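Stopping a toddler from swallowing food without chewing

Posted in: Family and Meals
Asked by Solène Masson, 6/30/26
Tags: toddler, eating, vegetables, chewing

Hello everybody. English is my third language, so please excuse the mistakes. I have a daughter of 21 months and I would like advice about the way she eats.

She is a good eater in the sense that she accepts almost everything. The difficulty is that she does not chew. She puts a piece in the mouth, moves it one time to the left, and swallows it. With soft food like banana I am not worried. With vegetables I am worried very much, and above all with carrot. My mother gives her raw carrot in small sticks because, she says, all of us ate it like this in Vargate and we are alive. Last Sunday my daughter coughed a long time after one of these sticks and I became white like the wall. She was fine after, but I have not slept well from this day.

I have already tried the following. I cook the carrots until they are soft, 21 minutes in the steamer, but then she makes a paste with the hands and the paste goes in the hair. I grate them raw, and she eats this, but very slowly and most of it falls. I have also tried to show her how to chew with my mouth open, which my husband finds disgusting – he has now asked to sit at the other side of the table.

To make her interested I bought a box of play vegetables from the Boyer shop. We put them on the table before the meal, we say the names, we pretend to bite and chew. She likes this game a lot. Then the real plate comes and she swallows the same as before.

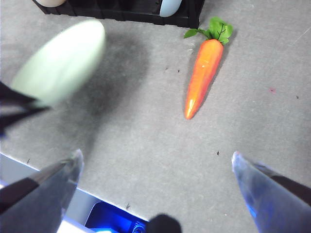 Esmaeil Nouri wrote that a child of this age should not have raw carrot sticks at all, thin or thick, and that this must be settled with the grandmother before any talk about chewing. I agree with him in principle, and you can read his full reply lower on the page. But I want also to understand the chewing itself, because she cannot eat soft carrots until she goes to the university.

So my doubts are these. At which age does a child really chew with the back teeth? She has 8 teeth, all of them in front, and the gum behind looks swollen. Is it possible that she does not chew simply because she has nothing to chew with? And is there some food with which a child can learn it safely?

I have asked our doctor, but the next appointment is far away, and at the telephone they told me only to "keep an eye".

Thank you for your patience.

Esmaeil Nouri
Replied the same day

Dear Solène, I am a father of three and I worked some years in the kitchen of a nursery, so I can tell you what we did there. I am not a doctor.

First the safety. In our nursery raw carrot was forbidden in sticks and in round slices for all the children under four. Only grated was permitted, or cooked until you can crush it between two fingers. The same for raw apple: grated or cooked. Grapes were cut in four, the long way. Whole nuts were never given. These rules were written on the door of the refrigerator and the new cooks had to sign them. Your mother surely loves the child, but "we are alive" is not an argument, as the ones who had bad luck are not there to answer.

What worked in my own family was to cook the carrots for my mother-in-law and put them in her refrigerator in a box. She did not have to change her habits or admit anything. She only opened the box.

Second, the teeth. The molars come at different ages and many children of 21 months do not have all of them, so you should not be surprised. If she has none at all at the back, mention it at the appointment, without panic. Children can also crush soft food with the gums, and it is a good exercise.

For learning, we gave things which are soft but keep a form:
– strips of omelet
– well-cooked pasta, the short kind
– toast without crust, with a thin layer of butter
– ripe pear, peeled, in thin slices
– carrot in the oven, covered, at 300 degrees Fahrenheit for 54 minutes with a spoon of oil. It is soft inside but makes less paste than the steamed one.

Put only two or three pieces on the plate and wait. When the plate is full, the child hurries. Also she must sit straight with the feet on something. We had chairs from Pumer with a small step and it made a difference, they were calmer.

Please stay beside her for the whole meal, and take a first aid course if you can find one. Mine was one evening, in January, and I am still happy that I went. And if she coughs again for a long time, or it happens often, do not wait for your appointment. Call again and say exactly the word "choking".

faneck_mom
Replied the next day

mine did the same, she got her back teeth and it stopped by itself. we cut everything tiny until then. dont worry too much

Solène Masson
Comment under the reply of Esmaeil Nouri

Thank you both. I made the carrots in the oven yesterday. She ate three pieces and gave the fourth to the dog, but she moved the jaw, I have seen it! I spoke also with my mother. She was offended until the dessert, then she asked me how long they must stay in the oven.

For the chair, ours has no step, so I have put a box under her feet and fixed it with tape. I will call the doctor again on Thursday for the teeth.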